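The Renewal

The letter from the building owners came in a plain white envelope, and Sun-ja Joo put it under the fruit and left it there until after supper. She knew what it was. The lease on the shop ran out at the end of November, and the owners had said in the spring that they would write.

The shop was on the corner where the Lernwood bus turned around. It repaired clocks and watches, and it had done that under three names. Her uncle had called it Follen, after the street he had lived on as a student, and she had never changed the sign. People came in and asked for Mr. Follen, and she told them he was out.

She opened the letter standing up. The rent was 1,655 a month now. It would go up by 500. There was a second page about the roof.

Her sister Mi-ran was at the stove and did not turn around.

"Well?" she said.

"Five hundred."

"A year?"

"A month."

Mi-ran turned the burner down. She had kept the shop's books for nine years and did not need a pencil for this. Sun-ja read the page about the roof, which said that the tenants would share the cost of it, and folded both pages back along their creases.

They ate late and said very little. Afterward Sun-ja went down to the shop and wound the wall clocks, although it was not the day for it. She liked to start with the tall one by the door and go left. A regulator from a train station hung over the bench, and it had belonged to a man who died before he could pick it up. His family had never come. She kept it to the second, and she set everything else by it.

She sat at the bench for a while with the lamp on. There was a wristwatch in the tray with a broken mainspring and a carriage clock that somebody had dropped on a tile floor. The ticket on the carriage clock said Wiriya. It was her most patient customer, an old man who had brought it in before the summer and called every few weeks to ask how the clock was feeling.

In the morning she was up first. She made breakfast for the two of them and put the letter beside her sister's plate. 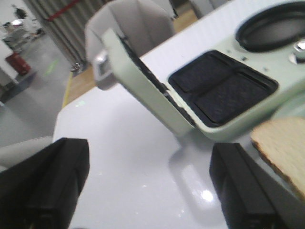 Mi-ran said they should not sign it. She said it before she had sat down, and then she sat down and said it again more slowly. The repairs brought in what they brought in, and raising the prices would only send people to the mall, where a boy would change the battery and sell them a strap.

"Where would we go?" Sun-ja asked.

"There's the place in Tosto."

"Tosto is an hour."

"It's fifty minutes. And it has a window."

The place in Tosto was a former shoe store. They had gone to see it once, in the rain, mostly to be polite to the cousin who had found it. It had a good window facing north and a back room with a sink. Sun-ja had stood in the back room and tried to think where the regulator would hang. The walls were only plasterboard. She had knocked on every one of them.

"They won't hold the big clock," she said.

"Then we put in a post."

Sun-ja drank her coffee. She thought about her uncle, who had taken the bench apart with a hammer when the shop moved for the first time, and put it together again in the new place with one leg shorter than the others. He had slid a folded bus ticket under it. The ticket was still there, or the one that had replaced it was.

At nine she opened up. A woman wanted a battery. A boy of maybe twelve wanted to know what his grandfather's watch was worth, and when she told him he asked her to say it again in front of his mother, who was outside in the car. After that the shop was empty until noon, and she finished the mainspring.

Then she called Mr. Wiriya and told him the carriage clock would be ready in a week. He was quiet for so long that she thought the line had dropped.

"And how is it feeling?" he said.

"Better," she said. "Mr. Wiriya, would you go to Tosto for a repair?"

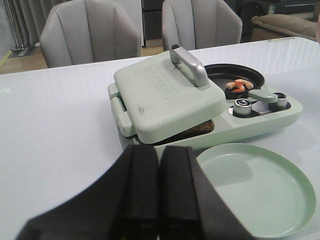
He would go to the moon, he told her, if the bus went there, but he would want to be home before dark. Then he asked what was wrong with the corner. She told him about the rent, and then, since he did not hang up, about the roof. He said that his own father had moved a barbershop four times and that only the chairs had minded.

She wrote the word post on the back of a repair ticket and put it in the drawer.

Mi-ran came down at closing time with the account book. She had worked it out both ways, in two columns, in green ink. They could stay for one more year if nothing broke. She did not say which column she liked. She put the book on the bench and watched her sister read it, and all the clocks struck six, the regulator a little ahead of the others – it had always been a little ahead, whatever Sun-ja did to the rest.

"I'd want to take the sign," Sun-ja said.

"It's our sign."

"And the bench goes in one piece."

"It won't fit through the door in one piece."

"Then we take off the door."

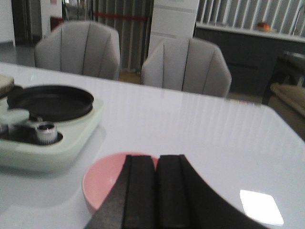 The answer to the owners took Sun-ja three tries. The first was too long and the second was rude. She wrote the third upstairs at the white table, with the pink bowl pushed to one side to make room for her elbow, and it came to four lines. They thanked the owners for their letter. They would be out by the last day of November. They would leave the shelves but not the hooks. She signed it with her own name, looked at it, and wrote Follen underneath in smaller letters so that there would be no confusion.

Mi-ran read it over and corrected the zip code.

"You didn't say anything about the roof," she said.

"No," said Sun-ja. She licked the envelope and went to look for a stamp.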